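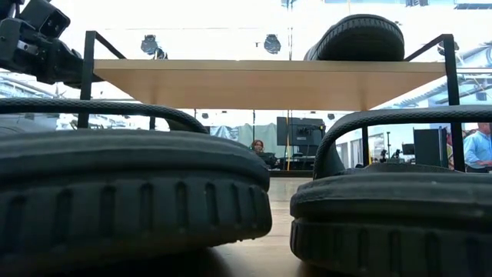

Sombat Thongdee wrote:

> Hi all, I need some help before I rip back a whole sweater. I'm
> making the Varnaner pullover, top down, in Folby worsted, shade 1113
> (the dark gray). Yoke is done, I'm an inch past the underarms, and
> I have 75 grams left. There is no way that gets me a body and two
> sleeves. The shop is out and the new dye lot they got in February
> is visibly greener. I held it up to mine in the doorway and my wife
> saw it from the couch.
>
> So do I (a) alternate rows with the new lot and hope, (b) rip and
> make a vest, or (c) do the rest in another color? I'm scared (c)
> will just look like a guy who ran out of yarn. Also my underarms
> have holes you could put a thumb through. Is that me or the pattern?
>
> Sombat

Sombat, put down the ripping hand! I have been you. I've been you at least four times, and one of those times it was also 1113, which goes fast in every shop I've ever set foot in.

Let me take (a) first. Alternating rows works great when two lots are a little bit off. It does not work when one of them is green. What you get then is very faint stripes, and faint stripes are worse than big ones, as my brother will tell you about his Christmas hat. If you can see it from the couch, skip it.

As for (b), a vest is a fine thing if you wear vests. Do you? I made one in a fit of thrift and it has been in the cedar chest ever since. Also the Varnaner yoke isn't shaped right for it. The shoulders run wide, so without sleeves they stick out like little awnings, and you'd end up ripping back to the neck anyway to fix that.

So I'm voting (c), and I have opinions about how, so get a coffee.

The main thing is where you change over. If you switch at the underarm in a straight line, all the way around, and then the sleeves change at exactly the same height, it can look like somebody dipped you. Some people like that. I don't love it on a man with a square build, and Kevin Cullinane (hi Kevin) once wore one of those to the spring meetup and spent the whole afternoon tugging at it.
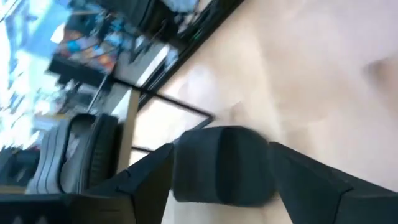
What I like much better is to keep one dark sleeve, or both if you can find the yardage, and let the dark run down lower on one side of the body than the other. You've only gone an inch past the underarms, so you have room to play. Go back and forth in short rows instead of in the round, and each time you turn, stop three stitches sooner on the low side of the line. Do that until the slope looks right to you in the mirror, then pick up the light yarn and fill in the other side the same way, backwards, until you're level again. It sounds like a lot. It's really just turning a heel, only wide, and you told us last fall you'd done socks.

Use whatever short-row method you already know. German ones are easy to count from the outside, wrap-and-turns are fine too, and I wouldn't learn a new one on a sweater you're already mad at.

About how much yarn you've got: weigh it again, on a kitchen scale, with the label and the paper core off. Then knit one full round and weigh it once more. If your scale only does whole grams, knit five rounds and divide. That gives you your real number, and you can stop guessing. I keep 25 grams back no matter what, for the neckband and for mending later. I would do the neckband NOW, by the way, before you spend a yard on anything else. Varnaner says to leave it for last and I think that's just habit. You can't do a two-inch collar with eight grams and good intentions.

Sleeves: the pattern has you decreasing down to 40 stitches at the cuff, which on my gauge is snug. If you're short on yarn that's a friend to you. If you have big hands, stop at 44 and do the ribbing a needle size down. Try it on first with the stitches on a long piece of scrap yarn, and make a fist.

And knit the sleeves before the body. I know everybody wants to see the body get long, me too, but the sleeve is the part where you can't cheat. A body can be a little shorter. One sleeve a little shorter is a thing people will ask you about.

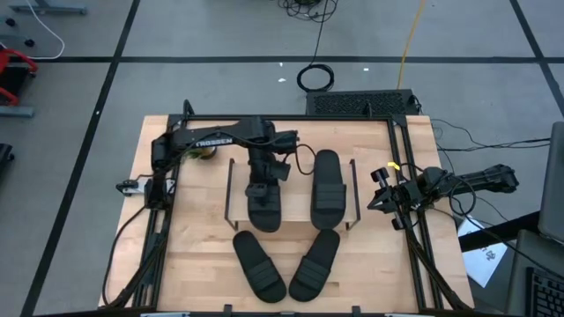
What about the holes at the underarm? They're normal on any top-down sweater where you cast on extra stitches there, and you close them when you come back for the sleeve by picking up one or two more stitches in each corner and knitting those together on the next round. If there's still a gap after that, thread a needle with the tail and go around it once, like drawing a purse shut, and weave in on the wrong side. So it isn't you. Amnuay Khamphan picks up the running thread and twists it instead, and hers come out cleaner than mine, so maybe she'll chime in.

Now colors. Please don't go get a bright one out of panic. I did mustard once. The sweater was lovely and I could wear it with one pair of pants. Stay in the same family and go clearly lighter, enough lighter that it looks like a decision. Folby makes a couple of grays in the same worsted, and if you stay with the same line your gauge should hold, but swatch it. Dark dyes can leave yarn a little firmer and the light ones bloom more once they hit water. Trellholm will wind you a short sample if you call before noon and ask nicely. Last time I was on the phone with them for half an hour and came away with a recipe for pickled beets.

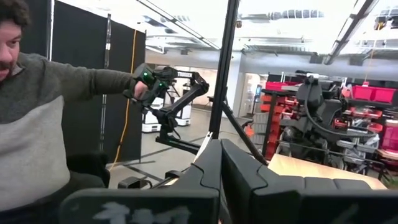 Gray on gray is the pair I'd try first for yours, and I'd put the dark on top where you already have it. A heathered yarn is forgiving at the join in a way a solid one isn't. All those little flecks keep the eye moving, so a slightly uneven stitch along the color change just melts in. The sweater on the man with the beard is pretty much what I'm trying to talk you into: dark charcoal for the upper chest and the sleeve, a lighter heather gray in the lower body, and the line between them cutting diagonally across the front. See how it doesn't look like anybody ran short of anything? Yours would be your own slope, of course, and you can make it as steep or as lazy as the yarn allows.

One warning on that slanted line. The first row of the new color will show bumps on the purl side of the change, and if you go straight into ribbing or garter there you get little dashes of dark poking through. Knit that first row plain, all the way, and start any texture on the next one. Leave long tails too. I snug mine up after blocking, not before, or else the corner puckers.

Speaking of blocking – soak a scrap of both colors together first. Put them in a white bowl with a paper towel under them and leave it while you do the dishes. If the charcoal bleeds, wash the dark part on its own a couple of times while the light yarn is still in the ball. Leonidas Deligiannis had a black-and-cream yoke turn black-and-dishwater, and he still wears it to shovel snow, but he wasn't happy that night.

Daranee Khunthong, you had the Afolabi book with the slanted yoke chart in it, didn't you? Could you tell Sombat what page it's on? Mine is lent out and I have a bad feeling about ever getting it back.

Okay, my tea's cold and I have a mitten to finish. Weigh your yarn, Sombat, do the neckband, and write back with your number before you cut anything. If you still want to rip after that I'll hold the other end of the ball for you.

Marcy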